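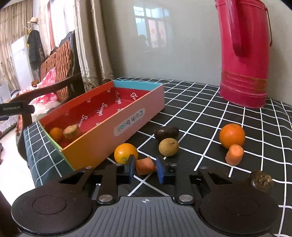

桌上的水果、胡萝卜块，旁边是待装的长纸盒

果蔬装盒速记，赶时间写的，先看步骤

适合：水果和切过的根茎菜混着放，明天要带走或者送人。全程20分钟以内。

要用的：一个长方形纸盒（旧包装盒就行，敞口的），厨房纸，保鲜膜，橙子、猕猴桃、胡萝卜，别的根茎类随意。桌上铺块深色布，掉了渣好找。

1、先把东西全摊到布上。别急着装，看看有没有软的、破皮的，挑出来当天吃掉。

2、盒底垫两层厨房纸。盒子斜着摆，一只角冲自己，两边长边都够得着。

3、大的先进。橙子靠一头，小一点的柑橘挨着它。

4、猕猴桃放中间，毛皮会蹭，单独裹一张纸。捏着还硬的话和苹果放一起，熟得快。

5、胡萝卜块切口一定要包保鲜膜！不包第二天就发白发干。整根的不用管。

6、带须的根茎，须子别剪太短，留一截，抖掉土，放另一头，跟水果中间隔张纸。

7、空隙塞纸团。轻轻晃一下，不滚就ok。

分量：我这盒装完连盒1,155克，提着不累。再多底就软了，要换厚一点的盒子。

常见问提：

盒子要不要盖？室温放一晚不用盖，搭张纸。进冰箱就盖上，留条缝。

能放几天？切过的两天内吃完，整果看情况。

胡萝卜块切多大？随便，拇指长短差不多，太小容易干。切面平一点好包。

盒里有水汽？换纸，别用湿布擦，越擦越潮。

补充：Nilmini Gamage 留言说厨房纸可以换成旧报纸，试了，吸水还行，就是会掉墨，贴着切口的地方还是用厨房纸吧。

下次写叶菜的装法，叶菜要麻烦的多。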